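Bonby 快闪零售 常见问题（品牌方看这里）

更新比较赶，有漏的直接写信问。信箱在页尾。

Q：Bonby到底是什么？
商场里的短租铺位。服装、配饰、鞋包为主，香氛和小件家居也收。餐饮不收，别再问了，排烟做不了。

Q：现在有哪些场地？
两处。Tivwood一楼中庭边上那排，还有Vundby负一层，靠地铁口。Tivwood贵，人流看着漂亮，周末尤其。Vundby便宜，下班时段最好卖，周末反而一般。做通勤款的优先考虑Vundby。做礼服、定制的去Tivwood，那边客人愿意坐下来聊。

Q：铺位多大？
标准位20平米。连排可以打通，最大80平米，要提早讲，隔墙拆装得走夜场。层高两边不一样，Vundby偏低，挂长款大衣的陈列架请先问尺寸，去年有品牌运了一整车架子过来，全超高，又拉回去了。

Q：最短租多久？
两周起。周末两天的那种单独走活动位，不在本页范围，价目也不同。

Q：租金怎么算？
固定租金加流水扣点。扣点比例按品类，报价单里写清楚。押金另付，撤场验收完退。刷卡手续费品牌自己承担。

Q：12月还有位吗？
Tivwood没了。Vundby还有零散几个，基本都是单间。节前档期每年都抢，想要明年的，夏天就来谈。

Q：我们没有实体店经验，只做线上，行不行？
行。一半以上的申请都是线上品牌。不过有几件事先想好：谁站店、库存放哪、退换走线上还是线下。最后这条吵得最多。我们的规矩是现场买的现场能退，七天内，吊牌在就行。不接受这条的请不要签。

Q：申请要交什么？
营业执照、商标证或授权书、产品图册、大概的陈列想法。手绘也可以，不用做效果图。图册请发PDF，别发压缩包，我们邮箱老拦。
进口商品另附报关单和中文标签样张。皮草类目前不收。

Q：多久有回复？
资料齐的话一周内。不齐的我们会催一次，再不补就排到下一批。

Q：为什么会被拒？
常见的是同一档期品类撞了。三家都卖帆布袋，谁也卖不动。其次是图册和实物对不上。再就是价格带，Tivwood那边业主有要求，太低的过不了，可以改投Vundby。

Q：装修自己做还是你们做？
都可以。我们有合作的Haberkorn，道具、灯光、货架都能出，品牌跟他们直接签，价格我们不插手。自己带施工队的，要交进场名单和保险单，缺一个人名都进不去，保安很严。
墙面不能打钉。地面不能上胶。天花不能吊重物。其他好商量。

Q：几点进场布置？
周日晚上闭店以后，到第二天早上开店前。货梯要预约，Vundby货梯小，大件拆开运。过了时间没弄完的，白天只能在围挡里做，不能有电动工具声。

Q：试衣间有吗？
每个标准位配一间，布帘的。要硬门的自己加，占自己面积。镜子我们有，先到先拿，带脚的那款经常不够。

Q：收银用谁的系统？
商场的。流水要对账，没法通融。小票抬头可以改成品牌名，提早三天讲。会员码可以自己放，但不能强制顾客扫码才给结帐，有投诉过。

Q：开店时间能不能短一点？
不能，跟商场走。中途关灯要罚。一个人站全天真的撑不住，请至少排两个人轮，吃饭的时候也有人看着。

Q：库存放哪？
Tivwood有公共小仓，上锁的，按格租。Vundby没有，只能放自己铺里，建议做带柜门的中岛。过夜的货品丢失险品牌自己买。

Q：橱窗和陈列有什么建议？
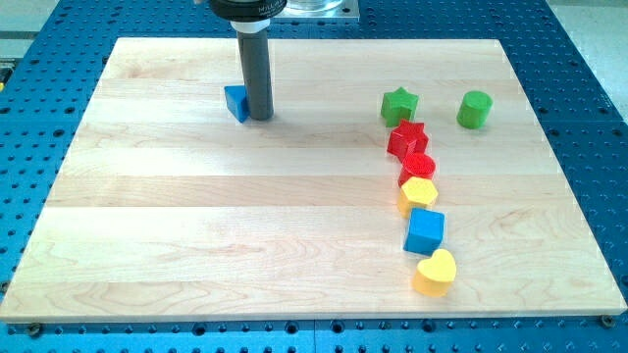 橱窗这块问的人最多，先说结论：东西少放。Tivwood的位子三面通透，客人从扶梯下来只看得到一两秒，摆十九个包等于没摆。主推款挑一件，旁边留空，价格牌小一点，别贴在玻璃上。底色也要想，浅色木台面最好用，一块大的浅木板上放个蓝色三棱柱积木，眼睛马上就过去了，换成包、换成鞋一个道理。斜面那种摆件还吃光，一个面亮一个面暗，有立体感，不用多花灯钱。灯光请从侧面打，正上方直照的衣服都显旧。模特最多两个，再多就挡路，巡场会让你撤。

Q：能放音乐吗？
能，音量隔壁听不见为准。版权自己处理。

Q：可以办开幕活动吗？
可以，人数提早报。酒水只能用商场指定的供应商，气泡水和糕点可以自带。走秀也办过，通道得留出来，消防会来看。

Q：请博主来拍要不要报备？
手机拍不用。带灯架、三脚架的要，前一天下午五点前发邮件。

Q：卖得好能续吗？
看后面排没排人。续租同价，不另收装修押金。也有品牌从Vundby搬到Tivwood的，算新约，重新报价。

Q：卖得不好能提前走吗？
能走，租金不退。押金照退。中途换季、换主题都可以，换品类要重新审。

Q：撤场要注意什么？
最后一晚闭店后清空，垃圾自己带走或者付清运费。货架不要留给我们，真的没地方放。验收拍照，双方签字，押金十九个工作日内到帐。墙面有划痕的按面积扣，补漆的价目表在合同附件2。

Q：流水什么时候结？
每月一次，对完帐打款。发票先开再打，抬头别开错，开错了要多等一轮。

Q：可以先来看场地吗？
欢迎。工作日下午都行，周末不带看，人手不够。来之前写信约一下，写明品牌名、几个人、想看哪边。两边隔得远，一个下午看两处有点赶，最好分开约。

没答到的发邮件到招商信箱，标题写品牌名加档期，方便我们查。电话经常占线，邮件比较快。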